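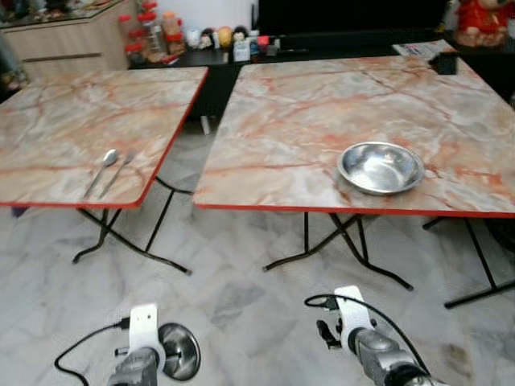 Two-table setup, head camera view. Spoon and fork on the left table, steel bowl on the right, both grippers at the bottom.

Masavlow Tabletop Teleop – README

Teleoperated demos of small household table jobs, two arms, recorded in a living room in Drirnordale. Collected by the Groter home team. Data is usable now, docs are catching up. Ask Jyoti Yadav if something here contradicts the files, the files win.

What's in it

1,684 episodes, all two-handed rig, all driven by a person. No scripted motion, no sim.
3 task families:
carry – move utensils from one table to the other
place – put spoon and/or fork in the bowl
return – take them out again, lay them back side by side

Each episode has head camera video, joint positions for both arms, gripper opening, operator commands, and a one-line task instruction in English. Wrist cameras are in most episodes but not all, check the has_wrist flag before you build a loader around them. Please.

How it was recorded

Operator stands behind the robot with a pair of leader arms and moves them, follower arms copy. Operators: Aroha Rakena, Carmela Russo, Tarun Goel. Operator initials are in the metadata. Styles are pretty different – Aroha is slow and grabs by the middle of the handle, Tarun goes fast and regrasps a lot. If you train on one person only, you'll see it in the policy.

Longest episode allowed was 70 seconds. Over that we hit stop and tagged it timeout. Timeouts are kept in a seperate folder and not counted in the total.

Resets by hand. Spoon and fork go back on the front part of the left table, angle changes every time. Bowl stays on the right table but moves around. Room stuff in the background was left alone mostly, so expect jars, figurines, a newspaper etc. to drift between sessions. We didn't try to fix it.

Things that will bite you

Gap between the tables. It's narrow but it's there, and the heights are not matched perfectly. Utensils dropped into it are labeled drop_gap. Keep these if you want recovery data, filter them if not.

Tabletops have a busy marble print, thin silver handles on top of wavy red veins. Segmentation is bad on the fork tines espescially. Halyna Palamarchuk hand-checked masks for 200 episodes, those are in masks_checked. Everything else in masks_auto is whatever the model gave us.

Polished bowl reflects the room. Depth on the inside of it is junk. Use the rim.

Gripper opening is normalised 0 to 1, 0 is closed. In the January sessions it was flipped. Converter fixes it, raw files don't.

Labels

success, fail, drop_gap, drop_floor, operator_abort. Set by the operator right after the episode, then one other person looks at the video. If they disagree, the second label wins and the first goes in notes. A success on place means the utensil ends up in the bowl and the gripper has let go. Handle sticking out over the rim is fine. Utensil leaning on the outside – fail.

Splits

Train / val / test by session, never by episode. Don't reshuffle, neighboring episodes look nearly the same and your numbers will be too good. Test has sessions from all operators.

Loading

Run the convert script first (writes next to the raw folder, needs space). Then point the Pathak loader at the converted folder. Timestamps are in seconds from episode start, all streams on the same clock. Video and joints are not the same rate, loader picks nearest joint sample by default, there's an interpolate option.

Not included

Force readings, audio, anything with people in view of the head camera. Episodes where somebody walked through were pulled.

Known todo

– wrist camera calibration for the right arm is old, redo
– instructions have duplicates with different casing
– return family is smaller than the other two, more coming
– document the notes field (Carmela)

Bugs and bad labels: send episode number plus what's wrong to Jyoti.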